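Ticket: Kitchen bench, recurring breaker trip and dish rack moving
Site: Vavthorpe, shared kitchen, long bench
Raised by: Fares Sabbagh
Assigned to: Hicham Tawfik
Priority: 3
Status: Resolved, monitoring

3 shares | 21 comments

Reported fault

The breaker for the bench sockets trips when the toaster oven is in use. It has tripped repeatedly over the past fortnight, always at lunchtime. Resetting it restores power straight away. Second item on the same report: the wooden dish rack creeps towards the front of the bench over the course of a day, and plates have been found lying flat in the bottom of it.

Initial checks (HT)

Toaster oven inspected first. Plug, fuse and flex in good order. Door closes fully. Crumb tray had not been emptied for some time and was cleaned out. Ran the oven on its own at full heat for 21 minutes with nothing else drawing on the circuit. No trip.

Added the kettle. Breaker went after a short delay on the second boil. Repeated with the same result. The kettle and the oven together come to more than 4,000 watts, and both were being fed from the power strip on the left wall. The circuit also supplies the sockets round the corner, where a heater is plugged in from time to time.

Conclusion at this stage: overload, no fault found in the oven. Strip tested and passed, but it should not be carrying two heating appliances.

Action taken

Kettle moved to the Awad counter by the door, which is on a separate breaker. Toaster oven stays at the left end of the bench and remains the only heating appliance on that strip.

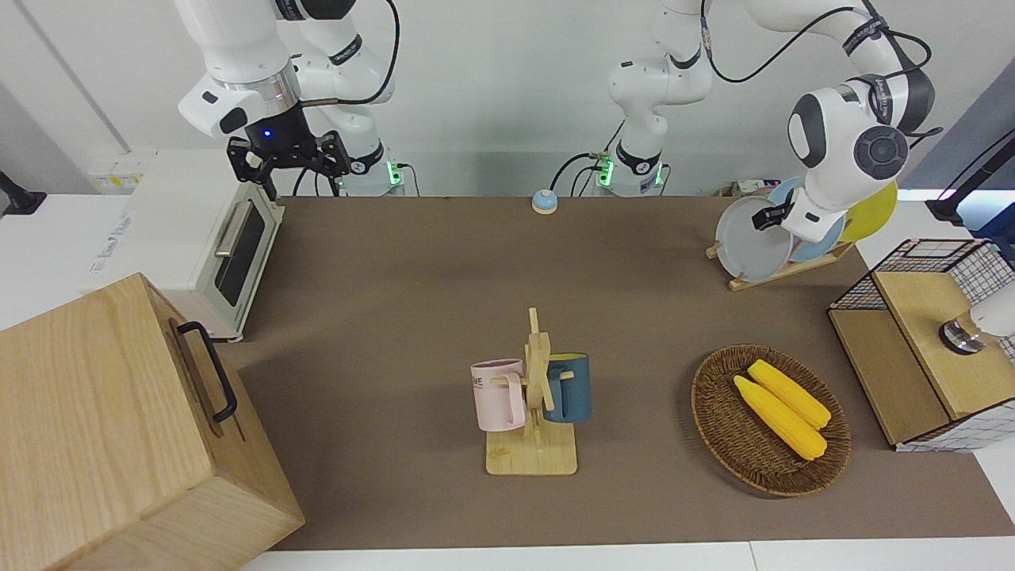

For the second item, the rack was emptied and turned over. The feet were smooth and had a film of washing-up liquid on them. The brown mat had the same film where the rack had been standing. Both wiped down with hot water and a little vinegar, then dried. Fitted self-adhesive rubber feet from the Gela pack in the stores cupboard. Rack put back at the rear right, up against the ledge.

Plates are to go in upright, one to a slot. The ones found lying flat had been put in two to a slot, and the pair slides out at the bottom when the rack is nudged. Mugs go on the mug tree and not in the rack.

Comment, Fares Sabbagh, 3/11/22
Breaker has held since the kettle was moved. Rack has not shifted. One question: can the mug tree go back to the far end, where it was before the Foltberg shelving was taken down? People are reaching across it to get to the rack.

Reply, Hicham Tawfik
It can go anywhere on the mat as long as the base is flat. Please keep it clear of the oven door. I would leave the call bell at the back where it is, as it gets knocked off when it is near the front.

Comment, Fares Sabbagh
Understood. Will try the mug tree further along next week. The power strip feels slightly warm at the plug end after the oven has been on. Is that expected?

Reply, Hicham Tawfik
Slightly warm is acceptable after a long run. If it is too hot to hold, or there is any smell or browning, switch off at the wall and reopen this ticket at priority 1. I have put the strip on the list for replacement with a fixed double socket. The work needs the circuit isolated, so it will be done in February with the lighting.

Outstanding

Fixed socket to replace strip, left wall: February.
Label for the kettle socket by the door: not started.
Heater round the corner: owner not traced. Do not run it together with the oven.
Spare rubber feet: left in the drawer under the sink.

Was this entry useful? 3 found this helpful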